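In defence of the litter scoop with a proper handle

22 April 2023

Most advice for cat owners is about food. There are long articles about protein and longer ones about whether a bowl should be raised off the floor. The tool that gets picked up twice a day, every day of the cat's life, gets a line at the bottom of a shopping list. It usually says "scoop".

I think this is a mistake, and I have thought so since our cat, Indo, came to live with us one July. He came with a tray, a bag of litter and a thin scoop that was thrown in free. The scoop had a short hollow handle with a sharp seam down each side. I used it for 19 days and then it bent in the middle of a full load.

The usual reply is that a scoop is a bit of plastic with holes in it and one is as good as another. The end with the holes is indeed hard to get wrong. A grid of small square openings and a rim along the edge will do the job in most kinds of granular litter. The handle is where the makers save their money, and where the owner's hand has to go. 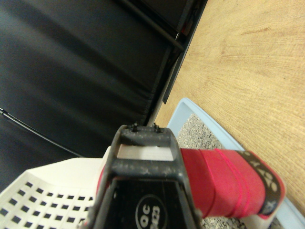 White scoop, red handle, and the grey litter in its pale blue tray.

A good handle should be thick enough to close your fingers round without squeezing. It should have some grip to it. If it didn't come that way, tape will do, and a roll of bright tape costs less than a new scoop. People are snobbish about tape. They say it looks like a repair. I don't see why a thing that lives next to a litter tray has to look like anything else, and when the tape gets grubby you peel it off and put on more.

Colour matters too. White scoops get put down on white tiles, behind white toilets, beside white washing machines, and then somebody treads on them. Ours has never gone missing since I started insisting on red. My sister-in-law in Lindholm has a grey one and spends a good part of each visit looking for it.

I will grant the other side one point. A thick handle takes up room. If the tray is in a cupboard or under a basin, a long scoop sticks out and catches on things, and a stubby one may be the better choice. We had that trouble in the flat at Hullonholm, where the tray sat in a gap meant for a bin. I ended up hanging the scoop from a hook on the door. In a larger room the argument goes away.

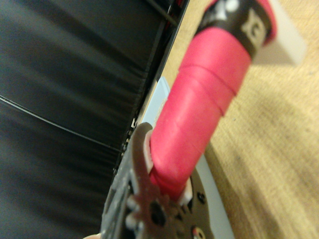 Red grip with a black band near the end.

I would also like shops to let people hold the things. At Clukell, our nearest pet shop, scoops are sealed in card and hung on a rail above head height, so you choose by the photograph on the packet. Nobody buys a kitchen knife like that, or a hammer. A scoop lifts a heavy, awkward load from a low angle, often before breakfast, and it deserves a minute in the hand first.

As for washing, hot water and ordinary soap are enough. Let the handle dry before it goes back beside the tray, especially if you have taped it, or the ends will start to lift.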